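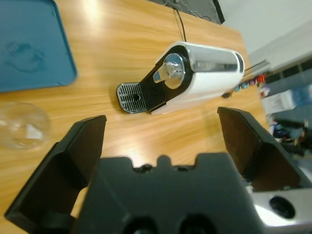 A capsule coffee machine on its side on a wooden tabletop, with a row of colorful capsules along the far edge.

November
By Justinas Sepp

Search this site
Enter keyword
Go

MAROMHOLM OPENS A SATURDAY COFFEE MACHINE TABLE IN MONDPORT

MONDPORT – I've been fixing other people's kitchen gear at Maromholm for 19 years, and if you ask me what comes through the door most often these days, I don't even have to think. It's capsule coffee machines! People love them, they use them every morning, and then one day the coffee comes out as a sad little dribble and the whole thing goes in a closet. So I'm very happy to announce that starting this November we're running a coffee machine table every Saturday at our Mondport shop, and you're all invited.

You bring your machine, you pull up a chair, and we go over it together. I'd much rather have you sitting next to me than dropping it off at the counter, and you'll go home knowing how to do most of it yourself. We start by laying the machine down on its side, with the water tank off and emptied first (please do this at home, your car seats will thank you). I know it looks a bit undignified, but you get a good view of the capsule holder and the front end that way, and those are the parts most of us never really look at. Then we take care of the drip tray. Mine at home has a slatted silver grate, and I was shocked at what had collected under it the first time I lifted it off. I drink a lot of coffee, okay?

After that comes descaling, a fresh rinse and a test cup. We'll have capsules in plenty of colors on hand for that last part, so come thirsty. If you have a favorite, throw a few in your bag, particularly if your machine takes a size we might not stock.

The table is a joint project with our friends at Festesis, who run the kitchen store across the street and are covering the descaling supplies, and Jaunzems, the bakery two doors down, which is sending over rye buns for as long as they last. Last year Maromholm looked at 2603 small appliances of all kinds, from toasters to hand mixers, and I'd love to see more than 1000 coffee machines get a good cleaning at the new table over the coming year. That's a big number for a small shop, I know. Bring your neighbor.

We have room for four machines at a time, and each one takes about as long as a slow breakfast. There's no booking. Just put your name on the sheet by the door when you come in, and if there's a wait you can sit by the window with a bun. Cleaning is free. If your machine turns out to need a new part, I'll tell you the price before I order anything, and you're welcome to say no and take it home.

Please bring the power cord if yours comes off, the drip tray, the water tank and the manual if you still have it (I've never met anyone who does, but I keep hoping). Leave used capsules at home, though. We don't have a bin for them yet.

Doors open Saturday morning and we keep going until the last machine is done. See you there!

Media contact: Justinas Sepp, Maromholm, Mondport | © Maromholm. All rights reserved. | Back to top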